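Handling rules for the Tanasarn cell, second edition

By Hiu-tung Lam

October 12, 2021

The second edition of the handling rules for the Tanasarn cell is now in force, and it replaces the sheet we have been working from since April. Anyone at Tividia who sets up, runs or watches the arm should read the full text before their next shift. It is seven pages long. The sections that have changed are covered in this item, with some notes on why they read the way they do.

The first edition was written when the cell only moved memory modules. The work has grown. Under the Ullex project the arm now handles processors, memory and hard drives, and it does so at an open desktop tower, with metal edges and cables close to the path of the gripper. A rule that was fine for lifting a memory module out of a tray did not say enough about reaching down into a case.

We went back through the job log before rewriting anything. The log held 2,580 jobs, and 228 of them had been paused by the person at the cell. A pause is not a fault, and we do not want to discourage them. But the notes people left when they paused were the most useful thing we had. Most were about preparation: a case that had been set down a little crooked, a part not fully down in its pocket, a socket nobody had checked. Only 17 had to do with the motion of the arm itself. The new edition therefore spends most of its length on what happens before the arm moves.

Preparing the case

The tower goes on the table on its side, with the side panel off and the open side up. Unplug it from the wall before it comes to the cell. Hold the power button down for a few seconds after unplugging, then leave the case alone for a minute. The person who unplugs it signs the job card. If the card is not signed, treat the case as live and do not start.

Check that the case sits flat on the slats and does not rock when pressed at each corner. If it rocks, look underneath for a screw or a rubber foot that has come partly off. Do not shim it with cardboard. Cardboard packs down over a few jobs and the height changes.

Put the side panel somewhere away from the table. In April we allowed it to lean against the table leg, and that is no longer permitted. Panels slide, and people step on them.
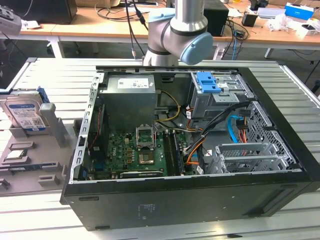

If the job is a processor job, the socket's retention bracket must be fully open before the program is started, and it must be opened by hand. The arm does not open or close it. This was unclear in the first edition, which said only that the socket should be "ready." Open means standing up on its hinge and staying there when you let go. If it falls back, stop and set the case aside for bench repair.

Look into the socket before you step back. Use the hand lamp. A bent pin or a bit of dust takes a few seconds to see and can cost a whole board if it is missed. Do not blow into the socket with your mouth. Use the bulb blower in the drawer.

Cables inside the case

There was a long discussion about cables. One view was that every data and power cable should be tied back before the arm goes in. The other was that tying and untying them takes longer than the job and puts strain on old connectors. The rule we settled on is based on the work area for each job.

For every job type, Brekel now shows an outline of the area the gripper will pass through. Before starting, compare that outline with the case in front of you. Any cable that crosses it must be moved out by hand or unplugged at one end, and an unplugged cable must be written on the job card. Cables outside the outline may stay as they are, even if they look untidy. Please don't spend time neatening a case that is going to be taken apart further at the next station.

The same applies to expansion cards. A card outside the outline stays in place. A card inside it comes out before the job and goes in a bag with the job number on it.

The arm is never to be used to push a cable aside. We had two people ask about this, and the answer is the same for thick power wires and thin data cables. The gripper fingers can catch a loop on the way back up, and the force limit will not always trip before a connector is pulled.

Loading the fixture

Each part has its own place in the fixture, and a part goes only in the place made for it. A processor lies flat in its pocket with the marked corner matching the mark on the job card drawing. Memory goes in its slot with the contacts down. A hard drive stands upright and must be pushed until it stops. If you can tilt a part with one finger more than a hair, it is not seated.

Wear the wrist strap for loading and unloading. The strap clips to the table frame, at bare metal. Take it off before you step back to run the job, so that you are not tied to the table while the arm is moving. This order matters and it is now a numbered step on the card: strap on, load, strap off, step back, start.

Fixtures are not to be changed with tape, foam or paper to make a part fit. If a part does not fit, it is probably a different model from the one on the card. Send it back to intake. If it really is the right model and the pocket is worn, put a red tag on the fixture and take a spare.

The stop button

The first edition told people to "know where the stop is." The new one is more exact. The person running the job must be able to put a hand flat on the emergency stop without taking a step. Before the first job of a shift, press it, confirm that the arm will not move on command, release it, and write the time in the log. Do this again whenever the control box has been moved, even by a few inches.

Nothing may be hung on the box, set on top of it or stood in front of it. That includes job cards, coats and coffee.

If you press the stop, leave it pressed until you know why you pressed it. You do not need to be sure something was wrong. Write down what you saw in plain words and call the shift lead. The shift lead is the only person who may restart a job after an emergency stop. A normal pause can be released by the person who made it, once they have looked at the part and the gripper.

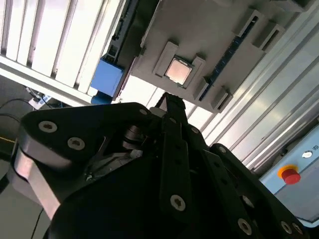 Gripper at the fixture plate, with a processor in the raised socket frame at left and the emergency stop at lower right.

Running and watching

A job has one operator. Others may watch from behind the yellow floor line at the door end, but they do not give instructions while the arm is moving. If a watcher sees something wrong, the word to say is "stop," and the operator stops. Questions can wait until the arm is back at its rest position.

New programs, and programs that have been edited in any way, are run first at reduced speed with an empty gripper. After that comes a slow run with a scrap part. Only then may a good part be used. Changing a single waypoint counts as an edit. So does changing the height of a pick, which is the edit people most often make in a hurry. Both test runs go in Brekel under the program's own record, with initials.

Hands stay out of the case and off the fixture while the arm has power to move. This is true when it looks idle. A program waiting on a camera check can sit still for a good while and then go, and the wait has been as long as about half a minute on a slow day. If you want to reach in, pause, confirm the pause on the screen, and then reach.

Checking the gripper

Wipe the fingers with a dry cloth at the start of each shift and after any job where the case was dusty. Look at the screws on the gripper plates. They should all be there and sitting flush. Do not tighten them with whatever driver is at hand. There is a torque driver in the cabinet with the setting taped to its handle, and it is to be used only for this. If a screw has backed out twice in one week, report it and stop using that gripper.

Check the cable that runs along the arm for rubbing at the joints. A shiny patch on the sleeve is early wear and should be logged. A cut in the sleeve takes the arm out of service.

What was dropped

We removed the rule that asked for two signatures on memory jobs. The second signature was being added at the end of the shift in most cases, so it was not doing anything. We also removed the list of approved case models. It was always out of date, and the outline check in Brekel does the same job better. The section on floor mats has moved to the general shop rules with no change in wording.

Training and sign-off

Everyone on the cell list needs to do a short walk-through with a shift lead before running jobs under the new edition. It covers the case check, the outline check, the loading order and the stop test, and it is done at the table with a scrap tower. People who joined the list after April also need to do the gripper check once with someone looking on.

Printed copies are in the holder by the cell door. Please throw out any copy of the first edition you find, including the laminated one inside the cabinet. Comments on the wording can go to me or on the sheet at the back of the holder. Drive jobs are likely to need a further page once the new brackets arrive, and that page will be sent out separately.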